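Home | Notebook | Grippers | Controllers | Rig log | Search

May 26, 2018

Second go at comparing the two hand controllers in sim, Samberg against Dudás. Same kitchen layout for both, same Skanlow arm model, 100 resets each. Left hand's job is to get hold of the plate, right hand's is to pick up the aubergine. Control loop left at 2 ms. The April runs don't count, the thumb limits were wrong in the Flomosel config.

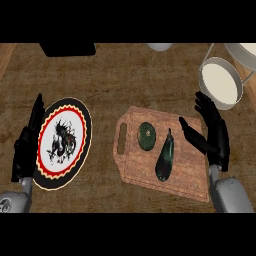 Samberg finished 33 of its resets with both items held. Dudás did better on the plate and worse on the board side, and I haven't split the numbers properly yet. Most of the trouble is in the approach. With the left fingers already on the black rim, the right hand is still over the end of the cutting board with its thumb pointing at the aubergine, and the white container is close behind those upper fingers. Want to try moving the rack back a bit and see if the planner takes a shorter path.

Run 578 crashed on load, log kept. Contact friction on the plate needs checking before the next batch. Leave the thumb limits alone.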